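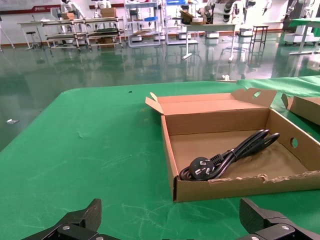 Cord in a box, green table. Today's whole job.

Okay, a thread, because my cousin keeps asking me when a robot will be packing orders in her shop and I keep giving her a rubbish answer over dinner.

The chore is a power cord. Coiled, one little twist tie, three-pin plug at the end. Pick it up, put it in a cardboard box, next one please. I did this for two summers at Hanrahan and could do it half asleep (and often did).

For a machine it's a horror! A cord has no proper shape. You grab one loop and the other loops decide for themselves where they're going. Grab the plug and the whole coil swings about like a yo-yo.

Then there's the box. Look at the front wall, all torn and peeling. Every box that's been used more than once ends up like that. Flaps stick up wherever they like. You and I just nudge them out of the way with a knuckle.

Deepak Shakya reckons the colour of everything matters more than I give it credit for. Black cord, black plug, and you want a camera to sort out which bit is on top. Fair point, mate.

Châu Triệu at Fimbridge has the best test I've heard. Don't show me one good pick, show me 1000 in a row with the boxes getting scruffier as you go. I've pinched that for every demo I watch now.

So can they do shop-floor packing yet? Rigid stuff in tidy trays, yeah, I'd say so. Floppy stuff in tired cardboard, I'd still hire a teenager.

And at home? My junk drawer has 11 chargers in it, none of them tied. Ask me again in March.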